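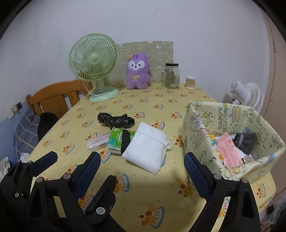 Desk fan with company, including one purple plush in a yellow bow.

Fan season, ready or not

Sunday, April 30, 2023

Windlow has two seasons, and the radiators are in charge of both. They come on in the fall with a noise like somebody dropping forks down a well, and they go off when the boiler feels its work is done. This year it felt that way on the first day anyone wore a coat again.

So we are into the warm part, and the annual letter from the management office has arrived under every door. It is four pages long and the word "airflow" appears in it more often than the word "the." For those who have already used it to level a bookcase, these are the parts that matter.

Window units may go in from the first of June and not before. They have to be on a bracket. A paperback is not a bracket, and neither is a brick, and the letter has a paragraph about bricks that reads as though it was written by a person who had recently stood under one. Brackets can be bought at Pendach Hardware on the corner, which orders in a pile every spring and sells the last one to the person in front of you. If you want yours fitted, put your name on the sheet by the mailboxes. There are 23 slots. Last year two of them were taken by the same cat, and the office would like that not to happen again.

The roof door stays locked. Yes, it is cooler up there. Yes, everybody knows about the folding chairs.

The hallway windows on the odd floors open now, after a winter in which they were painted shut, scraped free and painted shut again. The even floors will be done when the painter returns our calls. In the meantime, propping the fire doors to get a breeze going is still forbidden, no matter how attractive your doorstop.

Which leaves fans, the subject on which this building has the most opinions and the least agreement. Fatima Ajayi on the fifth floor ran a short session in the laundry room last month on keeping a top-floor apartment livable without paying for it in August, and since half of you came in late and the other half were there for the dryers, I took notes.
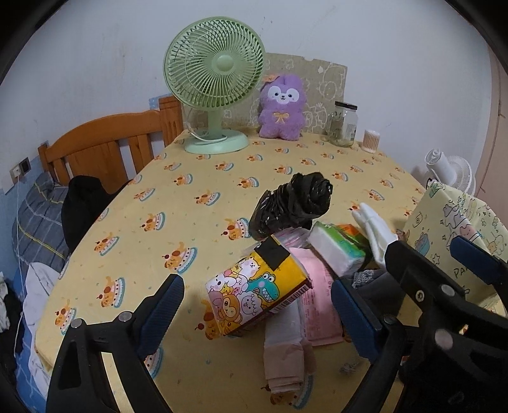

Her main point was that a fan doesn't cool a room. It moves air over you, and you feel better about things. Leaving one running in an empty apartment all day cools nothing except your bank balance. Turn it off when you go out.

The second point was about timing. Once it's cooler outside than in, which on our side of the street can mean ten at night, put the fan near a window and face it outward, with another window open across the apartment. You're pushing the hot air out and letting the cool air sneak in behind it. This looks ridiculous and several people said so. Mr. Favitz went home and tried it that same week and has been unbearable on the subject ever since.

Blinds down on the sunny side by mid-morning. Bake at night or don't bake. Clean the grille before you plug the thing in for the year, unless you want last summer's dust back in your face at high speed. Unplug it first. (She said that twice, looking at the same person both times. I won't say who, but I have since unplugged mine.)

There was a lively side discussion about bowls of ice in front of fans. Fatima's view is that it works for as long as the ice does. The Ugwu family's view is that it works fine if you own a large enough bowl. This was not settled, and I'm told it has moved to the elevator.

On money: the residents' fund has just over $800 in it after the business with the awning, and a request has gone in to spend part of that on loaner fans for anyone who'd have trouble buying one. If you have a working fan you don't use, we would rather have that than the money. Leave it in the laundry room with a note on it saying WORKS. If it doesn't work, please don't leave it in the laundry room with a note saying WORKS – we had three of those last year.

If you know a neighbor who struggles in the heat, knock. Knock even if they say they're fine, and bring something cold. The list of people who'd like a daily knock during a bad spell is with Fatima, and adding your name commits you to nothing more than answering the door.

The awning will be covered in the next issue, when I've calmed down.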